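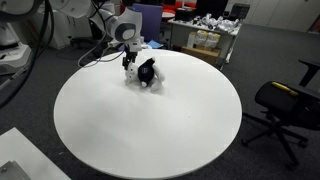
# Session 3: The grip that reported success

Welcome back! Last time we got as far as moving an arm to a point and closing the fingers. Today is my favourite session of the course, as we spend all of it on one fault. It is a small fault, nothing was broken, and you can learn a huge amount from it.

## What happened

The Staltside cell was running a simple pick-and-place job with soft toys. The arm came down from above, closed its two fingers on the toy, lifted, swung across and let go over a box. The log for the run showed 820 cycles, every one marked *complete*. The box held 40 fewer toys than it should have.

The missing toys were all on the floor or still on the table. So the arm had made 40 trips carrying nothing, and the software was perfectly happy with each of them!

## Why the software was happy

The Nimo controller decided a grip was good if **both** of these were true:

- the fingers had stopped moving
- the motor current had gone over a set limit

With a hard block, that works well. The fingers meet the block, they stop, the current rises. With a plush toy the trouble starts, and it is lovely to take apart:

1. The fingers close on the fabric and start to squash the stuffing.
2. The current rises slowly and passes the limit while the fingers have hold of a pinch of cloth and very little else.
3. The controller writes "grip OK" and never looks again.
4. The arm lifts, the cloth slides out, the fingers shut completely.

Look at step 3 for a while. The check was made once, *before* the lift, at the moment when the table was still carrying the weight. Everything after that was taken on trust.

## The safety side

A dropped toy is harmless. The second half of the report is more serious. When an operator saw a toy fall, they reached in and put it back by hand, with the arm still in automatic mode. The arm was between cycles and standing still, so it looked safe. It was waiting on a timer.

Please learn this one by heart: **a robot that is standing still may be about to move.** Stop the cell, check that it has stopped, then reach in. The same goes for cables. If one has looped across the table, leave it until the arm is stopped.

## The fix

The Van Dijk report (09/09/2019, on the course page) made 3 changes:

| Change | What it catches |
|---|---|
| Read finger width again after the lift | Fingers fully shut, so nothing held |
| Lower the grip point on soft items | Pinching loose cloth at the top |
| Operator must press reset after any drop | Reaching in during automatic mode |

I like the first one best. The width reading had been there all along, and it took one extra line in the program to use it.

## Before the lab

We use the Truvport simulator again, so bring your login. Work in pairs and try these:

- Set the current limit so low that the gripper "holds" thin air. Write down the value.
- Now raise it until a soft object is held through the whole lift. What does that setting do to a paper cup?
- Add the width check. Where in the cycle would you put a second one, and what should the arm do if it fails halfway across?

The last question has several good answers and I'd love to hear some arguments about it - stopping dead in mid-air isn't always the best choice. Reading for next time is chapter 3, on stop categories.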